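Stop Asking Alumni for Their Success Stories

27 March 2023

I got another one of those emails last week. You know the kind – "We want to hear YOUR story!" – with a form attached and a box at the bottom for a headshot. It came from Wovuren, the after-school program I went through as a teenager, and I love Wovuren, I really do. I learned to read a budget there. I met my oldest friend there. And I still closed the email without filling anything in, same as I did last year.

I've been chewing on why, and I think the problem is the box marked "Where are you now?"

It's a perfectly friendly question until you sit down to answer it. Then you start measuring yourself against whoever was in the last newsletter. Last time it was a woman who had sold her company and a guy who runs a hospital wing. I rent out event furniture in Estness. It's a good business, I like my customers, and there is no way I'm putting it next to the hospital guy.

I called Min-kyu Yoo to complain, which is what I do with most things. He was in the same Wovuren group as me and he now helps a youth program called Clultov with its alumni outreach, so he's on the receiving end of those forms. He told me they sent their last story request to 228 former students and got 19 back. He was pretty happy with that! I asked how many of the 19 had managers under them or letters after their names, and he went quiet for a second and said, well, most of them.
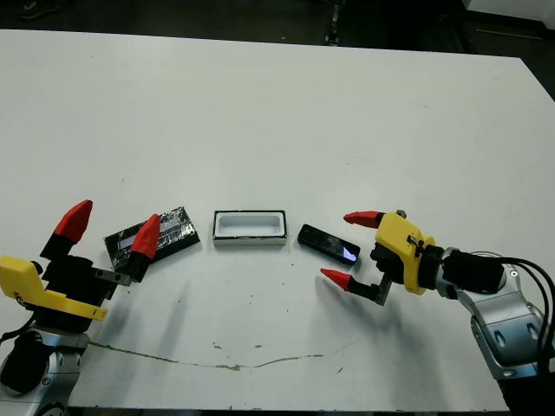

So what you end up with is a wall of winners. I get why programs want it. Donors like it, the board likes it, and it looks wonderful on a banner at the spring dinner. If you're asking somebody for money it helps to have a face and a job title. I've sat at those dinners and clapped and meant it.

But think about who else is reading. A fifteen-year-old who signed up in May because her cousin made her, and who is mostly there for the snacks, looks at that wall and sees people who might as well be movie stars. I know because I was that kid (minus the cousin). We had a visiting speaker once who had started an airline parts company, and I remember exactly one thing he said, and it was that he had thrown up before his first sales call. Everything about the airline parts went straight past me. The throwing up I've carried into every sales call of my own life.

That's the stuff I'd put in the newsletter. Give me the small, slightly embarrassing, useful things. Give me somebody two years out of school who hates her first job and is working out how to leave it politely. Give me a fellow who used what he learned in the program to run his church bake sale and is still proud of it.

The best alumni piece I ever read was by Dae-han Joo, who went through Clultov a long time ago and drives a delivery route for Deng now. It was three paragraphs long. He wrote about the week his group's student company – they sold painted key hooks – found out they had priced everything below what the hooks cost to make. They had to stand up in front of their parents and say so. He wrote that he still checks his own math twice because of that night, and that his daughter makes fun of him for it. No headshot, no title, nothing about giving back or being forever grateful. Min-kyu says it got more replies than anything else they sent out that year, and a good chunk of the replies were people telling their own pricing disasters.

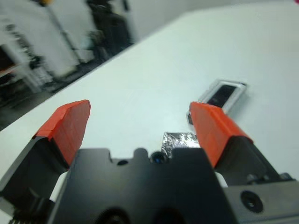
I can hear the objection, because Min-kyu made it to me at length. Programs have to show results. Grant applications have a space for outcomes and you can't write "checks his math twice" in it. Fine. Keep the survey for the grant people, ask about jobs and degrees there, and keep the names off it. A survey and a story are different animals, and I think a lot of the trouble comes from mashing the two into one form and hoping it does both jobs.

The other objection is that the big names pull in the rest of us. I've never seen that work. When a program leads with its most famous graduate, I don't think "oh, I should write in too." I think they've got what they need and I can get back to my folding chairs. Leading with a regular person has the opposite effect on me, and going by Dae-han's replies, I'm not the only one.

Here's what I'd do if anyone handed me the form. I'd throw out "Where are you now?" and I'd throw out "How did the program change your life?", which is a monster of a question and makes everybody write like a greeting card. I'd ask "What do you still remember?" and leave plenty of room. Maybe I'd ask "What went wrong?" too, if I was feeling brave. And I'd let people skip the photo. Plenty of us would rather have a root canal than pick out a headshot.

I did finally write back to Wovuren, by the way. I didn't use the form. I sent them a page about the time I was put in charge of the cash box and locked the key inside it, and how our adviser sat on the floor with me and a butter knife until we got it open. I have no idea if they'll run it. I told them they could cut the part about the butter knife but I'd be a little sad if they did.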